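Cokescombe's old mill weir is making electricity again

I've walked past the weir at Cokescombe more times than I can remember, usually with wet feet, and I'd never given much thought to what all that water could be doing with itself. Well, as of this month it's doing something. The new hydro turbine beside the old mill was switched on just after ten in the morning, and I went down with a flask to see it happen.

I should warn you that the switching on of a small hydro scheme isn't much to look at. A chap in waterproofs pressed something on a grey cabinet, there was a bit of a hum, and then we all stood about looking at a number on a screen. But the number went up! And then it kept going up, and people clapped, and a dog barked at the clapping, and that was the opening ceremony.

The number settled at 55 kilowatts, with the river at what I'm told is a fairly ordinary level for April. Flat out, when there's been a good spell of rain on the hills, it should manage 80. That's not going to trouble any power stations, but the group behind it reckon it will cover the village hall, the primary school, the workshops in the mill yard and a good number of houses besides, with the leftovers sold to the grid.

There's been a wheel of one kind or another on this spot since 1763. The date is cut into the stone over the mill door, and I've seen it on the pub sign and on the tea towels too, so you can't really miss it. It ground corn to begin with, then it sawed timber, and for a short while between the wars it lit the mill house and one very lucky farm. After that the wheel rotted, the channel silted up, and generations of Cokescombe children (me included) used it for losing wellies in.

What's gone in now is an Archimedes screw, and if you haven't seen one, imagine a giant corkscrew lying in a sloping trough. The Greeks and Romans used screws like this to lift water up. Run one backwards, so the water comes in at the top and pushes its way down, and it turns – slowly, almost lazily – and the gearbox and generator at the top end do the rest. I rather like that you can watch it working. You can stand at the railings and follow one dollop of river all the way down.

It's also kind to fish, which was a big sticking point when the plans first went in. The gaps between the blades are large and the whole thing goes round at a gentle pace, so a trout that wanders in at the top ought to come out at the bottom a bit surprised but in one piece. There's a proper fish pass alongside it as well, a sort of staircase of little pools, for anything heading upstream. The angling club weren't keen at all two winters ago. I spoke to a couple of members on the bridge and they've come round to it, though they'd like it known that they'll be keeping an eye on things.

The money came mostly from a share offer, and 318 people bought in. I'm one of them, so take my enthusiasm with a pinch of salt if you like. The smallest holding was fifty pounds and plenty of us stopped right there. The rest was a loan, which gets paid back from the electricity sales over the next twenty years or so. If there's anything spare once the loan and upkeep are dealt with, it goes into a village fund, and the arguments about what to spend that on have already started. I've heard a bus shelter, a new boiler for the hall and a skate ramp so far, and that was only in the queue for bacon rolls.

The building work was done by Brorent, who also hired in the crane, and getting the screw down Mill Lane was easily the most exciting thing to happen here for years. The lorry took most of an afternoon to do the last bend. A garden wall had to come down and go back up again, and I must say it looks better than it did. The generator and the control gear were supplied by Achari, and it's their cabinet that does the hum.
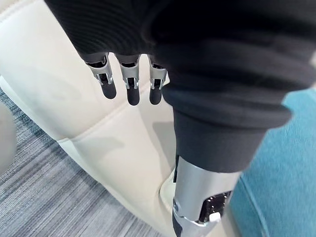
The control side is the part I found hardest to follow, but I'll have a go. A sensor above the weir keeps checking the water level, and a sluice gate opens or closes a touch to suit. The river always gets its share first. There's a minimum flow that has to go over the weir whatever happens, and if the level drops below a set mark the screw simply stops until there's more water. So we'll have quiet weeks in a dry summer, and everybody involved has been quite open about that. Winter's when it should really earn its keep, and winter is when we all want the lights on, so it suits us nicely.

Leaves are the other headache. There's a metal screen across the intake to keep out branches, footballs and whatever else comes down, and in autumn it'll clog up in no time. An automatic rake pulls the rubbish off, but somebody still has to go and clear the heap it leaves. A rota has gone up in the post office and I've put myself down for November, which I may come to regret.

I did ask about noise, as the people in the mill cottages were worried. From the bridge, all I could hear was the weir. Up close to the generator housing you get a low whirr, a bit like a fridge in the next room. They've lined the inside of the housing to keep it down, and there'll be another round of sound readings once it's been running for a couple of months. If it's over the limit at night they'll have to add more lining.

Next on the list is a project called Tendon, which is the name they've given to the cable and battery plan for the mill yard. The idea is to store some of the overnight power and have it ready for the workshops first thing in the morning, when they switch everything on at once. It hasn't got permission yet and it hasn't got all its money either. There's a drop-in at the village hall later this spring where you can look at the drawings and ask awkward questions, and I gather there'll be cake.

In the meantime the screw is easy to see from the footpath on the far side of the bridge. Park at the recreation ground, please, as Mill Lane's still a bit of a mess, and keep dogs on a lead by the railings. A display board showing how much power is being made at any moment goes up outside the hall next month.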